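Ticket 685: Right arm drops to hold during two-arm cloth handling, wrist cable suspected
Status: Open, monitoring
Severity: 2 (motion stop, no contact with people, no damage to the arms)
Cell: Tamum, two-arm tabletop
Controller software: Valto
Opened: June 18, 2021

Summary

The right arm stops partway through a two-arm task and goes to a protective hold. The left arm does not stop with it. It finishes its current move, and if both grippers have hold of the same item at that point, the item is pulled sideways. Valto logs a lost gripper connection on the right side, then a stale-command warning on the left. The right gripper comes back without a power cycle once the arm is released by hand.

The fault was first seen on the napkin task, with one gripper at each side of the cloth. 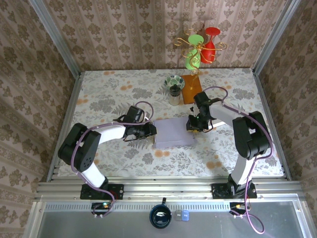 Grajales Automation Group, Cell Support

Steps to reproduce

1. Home both arms.
2. Load the napkin task and run at normal speed.
3. Let the right arm reach in toward the middle of the table and then rotate the wrist outward.
4. Repeat until the hold occurs. It does not happen on every cycle.

Over 30 cycles were run the first day and the hold came up 8 times. Every one was in step 3, during the outward rotation. None came up with the arm parked, and none came up on the left arm.

Log entry 1

Checked the obvious items first. Emergency stop circuit is good. Supply voltage at the right base is steady through the whole cycle. Reseated the connectors at both arm bases. Ran the task again and got the same hold in the same part of the motion. Base connectors are ruled out for now.

Log entry 2

Swapped the left and right gripper cables end for end between arms. The fault moved to the left arm. This took longer than it should have because the cable clips on the upper link are not the same size on the two arms, and the spare clips were in the drawer marked for Penberg parts. Please put them back in the cell kit.

With the fault following the cable, the gripper electronics and the controller port are both unlikely. Marked the suspect cable with tape at both ends.

Log entry 3

Flexed the suspect cable by hand with a meter across the data pair. The reading opens when the cable is bent tight within a hand's width of the wrist plug. Straightened, it closes again. The outer jacket looks fine. The break is inside.

The slack loop over the wrist was too short on that arm. At full outward rotation the loop is pulled flat and all of the bend is taken at the plug. The cables were last replaced in January and the loop length was not written down then.

Log entry 4

Fitted a new cable and set a longer loop. Checked clearance with both arms reaching to the middle of the table. The loops do not touch each other.

Then ran rigid and semi-rigid items to load the wrist differently from cloth. The wrist view was kept open during these runs to watch for dropped frames, as the wrist stream had also been suspected early on. No dropped frames were logged. 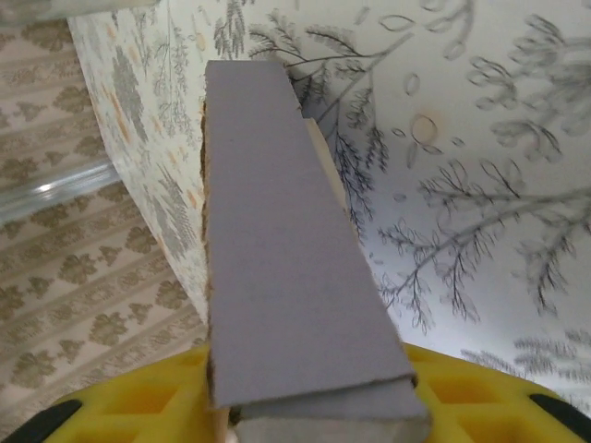

Wrist view, cardboard strip with folded near end at the gripper.

Ran 13 cycles of the outward rotation at normal speed after the cable change. No holds. Ran the napkin task again afterward, also without a hold. That is not enough cycles to close the ticket given how irregular the fault was.

Second issue, left arm behavior

The cable explains why the right arm stopped. It does not explain why the left arm kept going. The cell is supposed to stop both arms when either one reports a fault. In the Valto task settings, the linked stop was turned on for joint faults and turned off for gripper faults. It is not known when that was changed.

The linked stop has been turned on for both fault types. Tested by unplugging the right gripper cable at the base during a slow move with nothing held. Both arms stopped. Repeated with the left cable, same result.

Instructions until this is closed

Keep hands outside the front rail whenever the arms are enabled, including during a hold. An arm in hold is still powered.
If a hold occurs with an item in both grippers, press the emergency stop before freeing it.
Do not shorten the wrist loops.
Do not clear the Valto log after a hold. Save it to this ticket.

Remaining work

Check the linked stop setting on the other Tamum cells.
Add loop length to the cable replacement sheet.
Order two spare gripper cables and matching clips.
Cut open the old cable to confirm the location of the break.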